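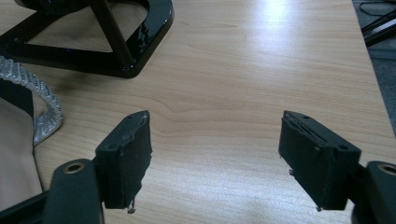 Slide 1. Two fingers, one table.

Leave that up while people find their seats. Then hello, thanks for having me, I'm Isla Cairns, and the title they gave me is "Can it do the washing-up yet?" Short answer, no. Longer answer takes the next 21 minutes, and there's time for shouting at me afterwards.

Start with the pads. Ask the room to look at the edges – the black covering is torn, there are threads hanging down, and the right-hand one has a split where you can see the layers. I love this picture more than any glossy launch video! When somebody shows you a machine folding a shirt, ask to see its fingertips. Ours at Gerkex get replaced far more often than I'd like, and fingertips are a line in the budget that people always forget.

Then the kitchen story. Back in October we gave the Floston arm one chore, which was putting mugs from a table on to a shelf. 623 tries over a fortnight. It managed 70 per cent, which got a cheer in our office, and then my mum asked what happened to the other mugs. (Pause here. Let them do the sum. We'd bought the cheap ones.)

Say what went wrong, because people always ask. Mostly handles. Some of it was light: a pale table with a big bright patch on it is a pain for a camera, and real kitchens are full of them. Point back at the middle of the slide, where the grain nearly goes white. You and I look straight past that. Software has to be taught to.

Next slide. 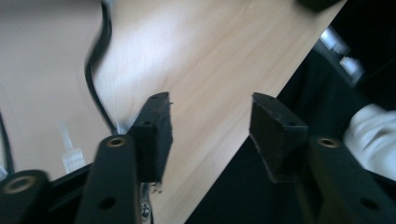

Slide 2. Same sort of job, with a clear plug and cables on the table.

Give them a moment to find the plug. It's see-through, lower left, just above the black crossbar. Most rooms need a bit of help with it, so don't rush.

This is the shop-floor half. Kartha, who make control boxes, rang us wanting cables plugged in by machine. Lovely people, very patient. A cable is horrible though, it bends where it fancies, and a clear plastic plug on pale wood hardly shows up at all. A new starter on their line picks the job up before the first tea break. We spent 2 months on it and got a demo I'd show to a friend but wouldn't sell to a customer.

Where I think it does work today: boxes, trays, parts that come the same way up every time. Dull stuff, and I mean that kindly. Hadeo, our sorting cell, does trays all night and I never get a phone call about it.

If someone asks about laundry, be fair. Towels are coming along. Fitted sheets, no, and I can't do those either.

If someone asks about jobs, don't dodge it. Tell them what Kartha did, which was keep everyone on the cable line and move the tray lifting over to the machine, and say plainly that I don't know what other firms will choose.

Skip the gripper costs if we're running late. Spare pads are in my bag, pass them round during questions and get them back!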